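3.2 Domestic objects as scenic material

The second strand of the analysis concerns the treatment of props. In the solo productions considered in this section, the stage is furnished almost entirely with household goods, and the performer handles them for most of the running time. Earlier writing on autobiographical solo work has tended to treat such goods as set dressing. The position taken in this paper is that they carry a measurable share of the narrative load, and that the timing of their handling can be described with the same precision as the spoken text.

The principal case is Skernholm, a one-person work of 100 minutes presented without an interval by the company Trarance. The text is organized in 14 scenes of uneven length. It concerns a household in the months after a death, and it is told in the first person throughout, although the identity of the speaker changes 2 times without a change of costume or lighting state. The comparison case is Boltix, a shorter work by the same company in which the objects are mostly mimed. Both were studied from prompt books, cue sheets and fixed-position recordings. The final recording of Skernholm was made on 28 July 2019 and was used as the reference version wherever the earlier recordings disagreed with the prompt book.

Each handling event was logged with a start point, an end point and the line of text spoken at the time. A handling event was defined as any contact between the performer's hand and an object that resulted in the object being moved, turned or held. Brief incidental contact, such as brushing a chair while crossing, was excluded. Where two events overlapped, the object held in the dominant hand was logged first. This rule is arbitrary, but it was applied consistently and had little effect on the ordering.

Objects were then sorted into two classes. Plain objects are those whose surface gives the audience no information beyond their function: a saucepan, a folded towel, a glass. Marked objects are those that carry a picture, a pattern or lettering that suggests a particular owner or period of life. The distinction was made from the point of view of a spectator in the front rows. An object marked only on its underside was classed as plain unless the performer turned it over. Crockery made for children or decorated with cartoon animals falls into the second class (Figure 3).
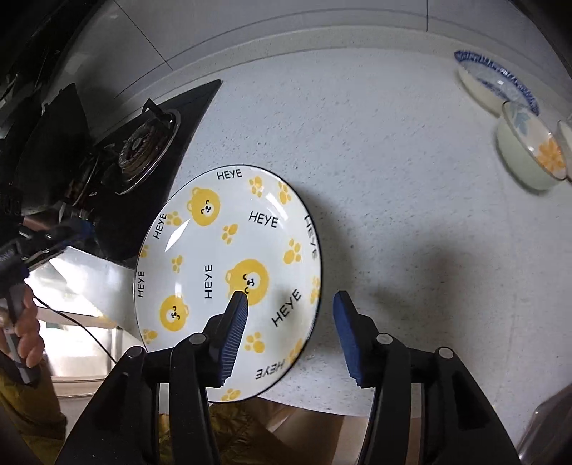

Figure 3. Tableware of the marked class: round white plate with yellow cartoon bears, paw prints and black lettering.

In Skernholm, the marked objects appear late. The first six scenes use plain objects only, and the spoken text in these scenes is correspondingly general – meals, bills, the weather, the condition of the roof. The first marked object is introduced in the seventh scene, and the performer does not refer to it in speech. From this point the rate of handling falls while the duration of each event rises. In the ninth scene a single object is held for some 17 lines of dialogue, all of them addressed to an absent listener.

Ait Ali, the studio theatre where the work was developed, has a shallow playing area and a steep rake, and these conditions favour small props. Surface detail that was legible there was lost when the production moved to larger rooms in March. The cue sheets show that the company responded by slowing the relevant actions and bringing them closer to the front of the stage. No new lines were added. The revised blocking was kept when the work returned to the smaller room, which suggests that the slower tempo had come to be regarded as part of the score.

The pattern in Boltix is different. With most objects mimed, the distinction between plain and marked cannot be applied from the visual record alone, and the classification had to rely on the spoken text. The performer names the colour or decoration of an imagined object before touching it, so that speech leads and gesture follows. In Skernholm the order is usually reversed. The object is lifted, held and put down, and the line that relates to it arrives afterward – in two cases, in the following scene.

The relation between these delays and the changes of speaker is taken up in Section 3.3.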